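Kodness lab thread, December 27, 2021. I get to tell you about my favorite fault of the year! It ate 9 days, and I learned more from it than from anything that went right.

The job is called Piltley: two arms, one tray, a table-setting routine. In May it ran 31 times without a hiccup. Then one arm started stopping dead over the tray with a position error. No bump, no noise, just a freeze.

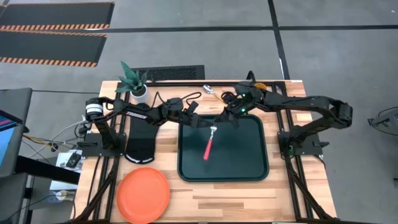
The error log blamed the shoulder motor, so of course I swapped the shoulder motor. Same freeze! Then I blamed the grip force, because a fork lying on a tray, like the one with the red handle, gives the fingers very little to get under. Also wrong – it froze with nothing in the grip too.

What cracked it was Vorkitz, our little logging tool. I pulled 1,524 lines from one bad run and every single dropout came with the wrist turned the same way. Same angle, every time. I may have yelled.

It was a cable! The slack at the wrist was too short, so a full turn tugged the connector just enough to lose the signal for a blink. 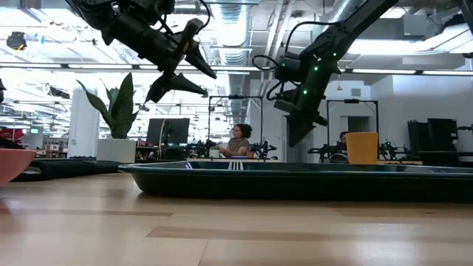
Both arms over the tray, with cable loops at the wrists.

The safety bit, please read: a frozen arm is still a powered arm. On day 2 I reached in to grab a spoon, the signal came back, and the arm finished its move. It missed my hand. Now it's stop button first, hands second – no exceptions.

Next up is Tam, our cable checklist. If you've got a good trick for wrist slack, send it my way!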